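Domestic Food Storage and Household Waste in Nomthorpe

Student project report, submitted November 27, 2022

1. Background

The purpose of this project was to examine how households in Nomthorpe store fresh food and how far storage habits bear upon the amount thrown away. The topic was chosen after the introduction of separate food waste collection in the district, which had drawn attention to the quantity of edible food leaving homes each week.

2. Method

A questionnaire was delivered to 800 addresses in September. Respondents were asked where they kept milk, bread, eggs, leafy vegetables and leftovers, and whether they knew the temperature at which their refrigerator was set. In addition, 19 households agreed to keep a waste diary for 20 days. Diaries were kept on a printed sheet, and entries were made by weight where kitchen scales were available and by estimate where they were not.

The form of the questionnaire was tested beforehand in Trorketti Street. Two questions on shopping frequency were reworded as a result, and one on freezer use was withdrawn.

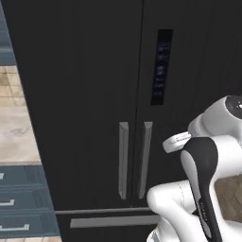 Diary households were also asked to place a thermometer on the middle shelf overnight and to record the reading before the door was first opened. The guideline adopted for the project was 5 degrees Celsius or below. Several readings exceeded this figure, including some from households which had stated in the questionnaire that their setting was correct.

3. Findings

Bread and salad leaves were the items most often recorded as waste. Leftovers were seldom discarded on the day of cooking; they were more commonly put away, forgotten and thrown out later in the week. Households that labelled containers with a date recorded less waste of this type -- although the group was small and no firm conclusion can be drawn from it.

Milk was frequently kept in the door, where the temperature varies most. Respondents gave convenience as the main reason.

4. Limitations

The diaries relied on the care of those completing them, and estimated weights cannot be treated as exact. Flats on the Votar estate were under-represented among the replies. A further round of diaries in the warmer months would allow the temperature readings to be compared by season.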